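About Us

Marino is a workshop for performance car engines. We rebuild, tune and test engines for road cars and for small racing teams. The company was started by Ubaldo Grasso and Ottavio Lombardi, who worked together for 17 years at a dealership before they rented their first garage.

In the beginning we took only Italian cars. Later the customers came with Japanese coupes and German sedans, and we learned these engines also. Today our team has 51 people in two buildings, and we have finished more than 4000 engines.

Each engine stays with the same mechanic from the first inspection until the last test on the dyno. This way is slower, but the customer can call and speak directly with the person who did the work. Loubna Cherkaoui is responsible for the cylinder head department, and Ivan Ivanyshyn for the electronics and the tuning.
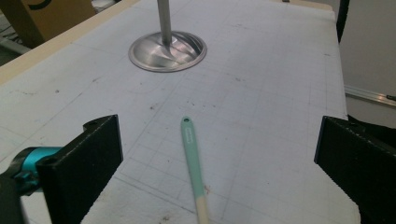

Our second building was opened in September. It has the dyno room, the parts store and a small waiting area with coffee. Tassanee Sukprasert receives the customers there and prepares all the estimates. Please ask her if you want to visit the workshop, we are happy to show it.

For parts we work with Musine and Bakura. We do not sell parts without installation.

The workshop is open from 8 a.m. to 5 p.m. When you write to us, please include the model, the year and the mileage of your car.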